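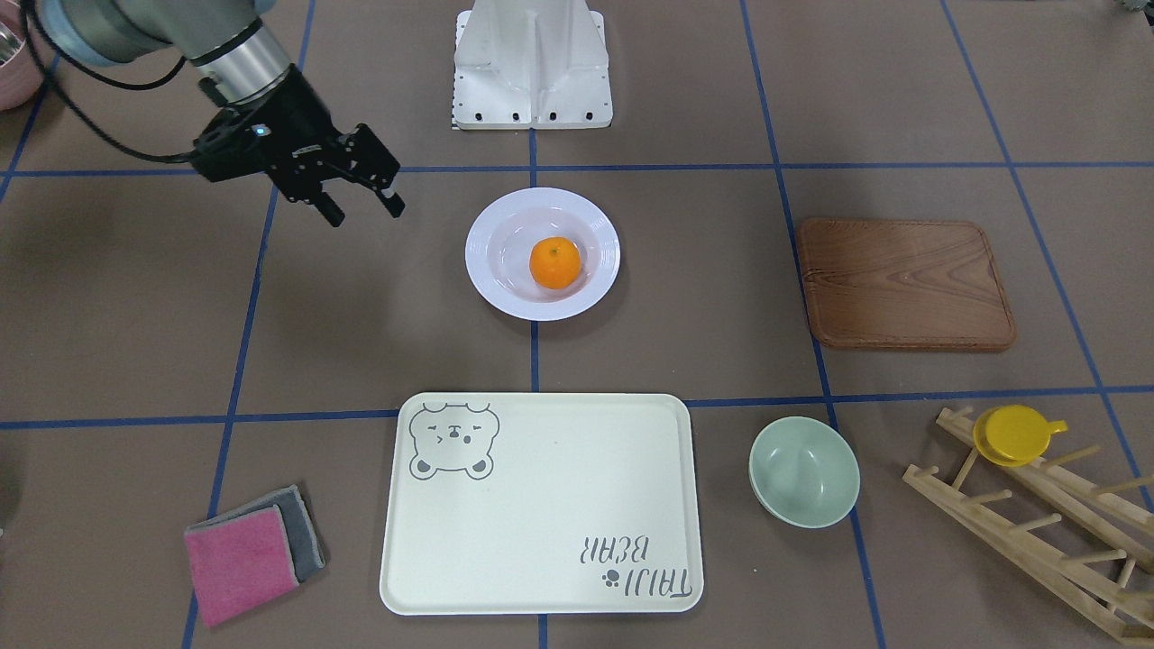 Household recipes still measure dry goods by volume, and I think the practice should end. A cup is a unit of space, and flour does not fill space consistently. It packs in the bag, loosens when sifted, and settles again when the canister is carried across the kitchen. Two careful cooks using the same cup will get different amounts, and neither has made a mistake. The vessels add their own error. Older recipes call for a bowlful or a teacupful, and a bowl such as the pale pink one with the light interior fixes no quantity until someone says how high to fill it. A gram has no such gap.

The usual defense is convenience. Cuiping Fan, who edits the Brendgate community cookbook, argues that readers own cups and do not own scales. That was a fair point when a kitchen scale was a specialty purchase. Mine cost 20 dollars and has outlasted 2 sets of measuring cups, whose printed markings wore off in the dishwasher. It also reduces washing up. The mixing bowl goes on the platform, the display is zeroed, and each ingredient is added directly.

Her stronger objection concerns small amounts. A scale that reads in whole grams handles a quarter teaspoon of yeast badly. I concede this. Spoons should stay for anything under five grams, and a recipe can print both units without confusing anyone.

Ice shows the fault at its worst. Cubes leave air between them, and the amount of air depends on their size and shape. A pink bowl of clear cubes with a steel scoop in it is a perfectly good way to serve drinks. As a measure for a brine or a chilled dough, "two scoops" is close to meaningless, yet I still find that instruction in print. 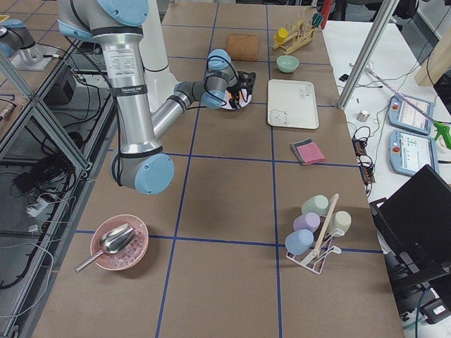 What editors should do

Print weights first, in grams, with volumes in parentheses for those who want them. State the weight of one cup as used in the test kitchen, so that old recipes can be converted on the same basis. The Campos baking guide already does this, and its conversion table fits on one page.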